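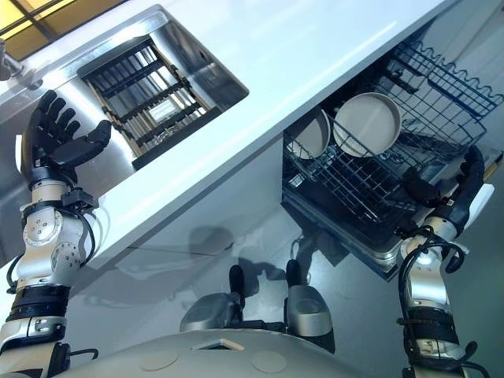 *Two plates in the bottom rack, one hand on the front of it.*

2/7/21

Day 3 with the Mindix on trial from Mutiso, and I've let it loose on the dishwasher! I'm still not sold on the price (100 a month, plus the call-out fee if it sulks), but I do like the hands, all those black fingers. Mitevetti only offer a pincer thing and I wouldn't trust that with my plates. Must ring about the longer contract, as they want an answer before I go to Zostitz. Might try it on the glasses tomorrow, the cheap ones.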